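I'm Kieran Ní Bhriain, and I run the wills and probate side of Entwistle Sturkiver, a small firm of solicitors in Wiseck. We're after a legal secretary to start in May, and I'd love it to be someone who likes people as much as paperwork! 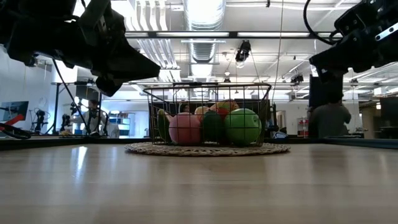 Most of the job is typing up wills, chasing the odd bank and answering the phone to families who've just lost someone (so a kind voice matters more to me than fast fingers). You'd share an office with me and two trainees, and we keep a wire basket of fruit on a woven mat, much like the one in the photo, though ours is for eating. Pay is £2095 a month. Send me a CV and a few lines about yourself, quoting job 1322.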